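The Paltincombe Bus

Saskia Pearce missed the last bus to Paltincombe by two minutes and had to walk. It was seven miles, most of it uphill, and her mother's key was in her coat pocket.

At the chapel a van pulled over. Mr Pillai from the shop wound down his window.

"You're back for the house, then," he said.

"Just to clear it."

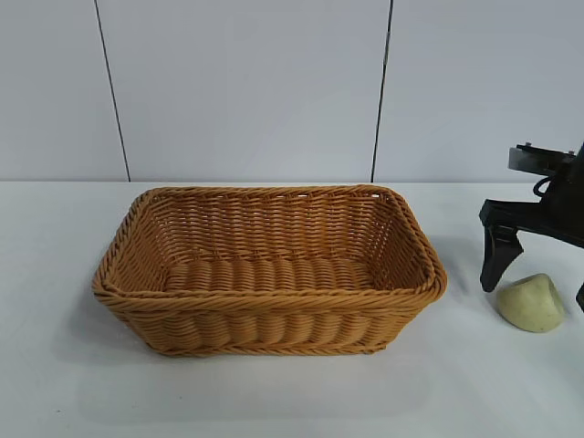
He drove slowly and talked about the road, which had flooded in December and been patched badly. He didn't mention the funeral. When they reached the gate he kept the engine running.

"She owed me for nine weeks of papers," he said. "I don't want it. I only thought you'd find the bill and wonder."

Saskia thanked him and went up the path. The kitchen light was on. She had forgotten the timer.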